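Progress report to the Pravness small grants fund
Project: Kekeck, a table-clearing arm for people with limited grip
Prepared by Dace Butkienė, for Yakubu Garba
10/06/2022

Dear Yakubu,

Thank you for your patience with this one. I promised you a report at the end of May and then we had the business with the shoulder motor, which I will get to, and I wanted to have something better to send you than a list of parts on order. I think I do now, though you will have to be the judge of that.

You asked last time for a little more about where the work is happening and a little less about gear ratios, so I will try. The big pieces are still at the Eze Street workshop, where we have the bench by the back door and one shelf that we defend fiercely against the bicycle people. Everything small enough to carry gets done at home. That split has worked out better than I feared when I wrote the application. The workshop is closed on Sundays and after nine, and those happen to be the hours when I get my thinking done, so a good deal of Kekeck has been put together in my kitchen with the radio on.

The arm itself. The base and the lower link are finished and bolted down, and I am pleased with them. The lower link is the second one we made. The first flexed when the arm was stretched all the way out, and you could see the tip dip an inch or so when it took up a full mug. Peritz, the little machine shop two doors down from the workshop, cut us a stiffer one from our drawing and charged us only for the stock, which was very kind of them and has helped the budget more than you might guess. The dip is still there if you go looking for it, but a mug of water now travels the length of the table without slopping over.

The shoulder motor was the trouble in May. It ran hot on long lifts and then started skipping, and for several days I was convinced it was my wiring. I took the whole loom out and put it back in again. It was the motor. The supplier replaced it without any argument, but we lost 20 days waiting for the new one, and that is the main reason the schedule at the end of this letter looks different from the one you approved. The replacement has run every day since it went in and gets warm and no more.

While we waited I spent the time on hands, and in particular on dishes. Mugs are easy, at least the ones with a decent handle. Bowls are where most of my evenings have gone. A glazed bowl is slick, the wall curves away from you, and if you pinch it on the rim with one finger inside and one outside you have to get the angle right or the whole thing swings. Stiff plastic fingertips slid off almost every time. Ribbed rubber is much better, and I have settled on rubber pads for Kekeck for good - flat fingers, ribbed pads, nothing fancy. 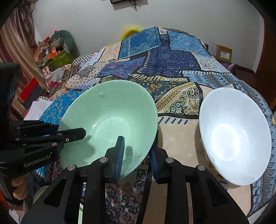 The other thing I learned about bowls is that a soft surface changes everything. On a hard table the bowl stays put and the fingers can lean on it a bit while they find their place. On a blanket or a quilt it tips toward whatever touches it first. I had been treating this as a nuisance, and then my aunt pointed out that plenty of the people we are building this for take their meals in bed, or on a tray across their knees, and that if the arm only works on a nice firm table then we have left them out. She is right, and I should have seen it myself. So soft surfaces are now on the test list, and I would like your agreement to keep them there even though they were not in the original plan.

For the record, the test list as it stands has four kinds of dish on it: mugs, bowls, side plates and the divided plates that the day center uses. Each one is to be picked up, carried across and set down in the rack, first from a table and then from a blanket. Mugs from the table I would call solved. Bowls from the table are good on most days. Side plates we have only just begun, and lying flat they are a misery, as there is nothing to get a finger under. I have an idea about sliding them to the edge first, the way you would pick up a coin, and I will write to you about it once I have tried it properly. The divided plates have not been touched yet.

The control box has also come along. You may remember that the first version had a joystick and a row of switches, and that the two people from the day center who tried it both asked what all the switches were for. Now it has one large knob and one large button. It takes more programming on our side, and I have rewritten the set-down routine more often than I care to admit, but it is so much nicer to use! I let my neighbor have a turn with it without explaining anything and she had a mug in the rack before her tea was ready.

On money, we are in decent shape. The stiffer link cost next to nothing, thanks to Peritz, and the motor was replaced free. We did go over on rubber sheet and fasteners. I bought the wrong thickness of rubber first and could not return it once it was cut, and I will cover that piece myself. There is enough left for the wrist bearings and for the second control box, and I am not asking for any change to the total.

What I am asking for is time. The agreement has us showing the finished arm at the day center in 5 weeks. With the days we lost on the motor, and with soft surfaces added, I would like to move that back by another 6. The workshop has said we can keep the bench through the fall at the same rate, so the delay would not cost the fund anything. If it would be easier on your side to keep the original date, we could do a first showing with mugs and bowls on a table only, and come back later with the rest. I would be a little sorry, but it would be a fair thing to show people.

You are very welcome to come by Eze Street before you decide. Evenings are best, and the door sticks, so give it a good push. Let me know if you would like the receipts on paper or scanned, as I have them both ways.

With warm thanks to you and everyone at Pravness,

Dace Butkienė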